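What Happens to a Print When You Wash It?
Student project report, textile and color group, Endville

I picked this topic because my favorite scarf went from bright orange to sad peach in one summer, and I wanted to know why! My question was simple: does water temperature matter more than the soap you use?

I cut 39 squares from the same roll of printed cotton, bought at the Halász fabric store. Each square was washed in 500 ml of water with either plain soap flakes, store detergent or no soap at all. I ran cold, warm and hot batches, then dried everything indoors, away from the window (sunlight fades dye too, and I didn't want to mix up the two effects).

For color I used the classroom scanner and compared each square with an unwashed one. The blues held up really well. Reds were the big surprise: they lost color even in the cold batch, and in hot water with detergent they turned almost pink. Yellow was hard to judge by eye, so the scanner helped a lot there.

Temperature made the bigger difference for red and green. For blue, the soap mattered slightly more, but the gap was small and I would want more squares before I believed it. My teacher, Szabolcs Farkas, suggested testing vinegar in the rinse, and I'd love to try that next, maybe on silk.

One mistake: two warm squares got mixed up on the drying line, so I left both out of the results.

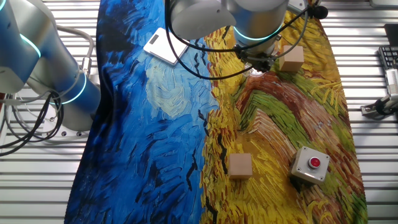 Konrad Thaler
Student, textile and color group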